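Vajilla, mantel y espacio libre: ¿sirve de algo el método de despeje por zonas?
Trabajo de la asignatura Organización del Espacio Doméstico
Agosto de 2025

1. Punto de partida

El método Tamayo, tal como lo resume el manual de Hevwood que usamos en clase, sostiene que una mesa de cocina se recoge mejor por zonas que por tipos de objeto. Primero la esquina más cargada, luego la contigua, y así hasta cerrar la vuelta. El manual promete un ahorro de tiempo «evidente». No dice cuánto, ni frente a qué, ni con qué mesa. Cuando empecé este trabajo me pareció una promesa poco seria y sigo pensando más o menos lo mismo, aunque con algún matiz que explico en el apartado 4.

La pregunta que me hice es modesta: si se tarda menos en despejar una mesa siguiendo las zonas que recogiendo primero todos los platos, después la fruta y al final los aparatos. Dejé fuera el fregado y el secado, que dependen de demasiadas cosas.

2. Procedimiento

Hice 30 despejes, 15 con cada orden, siempre en la misma cocina y a la misma hora de la tarde. Antes de cada uno volvía a cargar la mesa según un croquis. El croquis era mío, y ahí está la primera debilidad del trabajo: quien coloca las cosas ya sabe por dónde va a empezar. Intenté compensarlo alternando los órdenes, pero no creo que baste.

El cronómetro se ponía en marcha al tocar la primera pieza y se paraba con el mantel libre. Las piezas podían ir a la encimera o al armario bajo, nunca al fregadero. Si algo se caía, la prueba se repetía. Pasó 3 veces, todas con fruta.
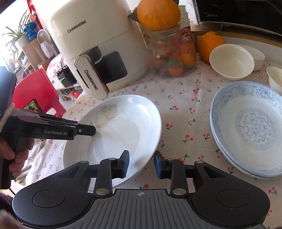

El reparto de la mesa importa más de lo que el manual reconoce. Una zona, según Tamayo, es una porción de superficie que se abarca sin mover los pies, y eso funciona bien sobre un tablero vacío. Con cítricos, vajilla y aparatos de cocina compartiendo el mismo mantel de cerezas, los límites se vuelven discutibles. El plato blanco grande, de borde ancho y levantado, obliga a tomar una decisión que el método no contempla, mientras que los platos blancos y azules ya apilados a la derecha se dejan tratar como una sola pieza. ¿Cuenta la pila como una zona o como un tipo? Yo la conté como tipo en los dos órdenes, para no favorecer a ninguno.

3. Resultados

El despeje más lento duró 387 segundos y fue por zonas. También fue el primero de todos, así que no le doy mucho valor. Quitando ese caso, las dos series se solapan casi por completo y no me atrevo a declarar un ganador. Mis tiempos bajan a medida que avanzan las pruebas, con un orden y con el otro – señal bastante clara de que estaba midiendo mi propia práctica.

4. Discusión

El matiz que anunciaba es el siguiente. Por zonas se ve antes un trozo de mantel limpio, y eso anima. Puede que el ahorro «evidente» del manual sea esa impresión, anotada como si fuera tiempo. Por tipos se camina menos, porque todos los platos van al mismo armario, pero la mesa parece revuelta casi hasta el final.

La ficha de Wellulus que recomendaba la bibliografía añade un tercer orden, por peso. No lo probé. Habría exigido pesar cada pieza y, francamente, no conozco a nadie que recoja la cocina con una báscula al lado.

5. Limitaciones

Una sola mesa y una sola persona recogiendo. El mantel, además, estuvo puesto en todas las pruebas, y la tela no se comporta como la madera desnuda: los platos no se arrastran igual y hay que levantarlos. Tampoco controlé la luz. En la memoria de Prillcombe que leímos en octubre aparecían defectos parecidos y se daban por buenos sin discusión, cosa que entonces critiqué y que ahora me toca aplicarme.

6. Qué haría distinto

Pediría a otra persona que cargara la mesa sin decirme el orden que toca. Separaría la vajilla suelta de la apilada desde el principio, con tiempos propios para cada una. Y dejaría varias sesiones de práctica sin cronometrar, hasta que los tiempos se estabilizaran, antes de comparar nada.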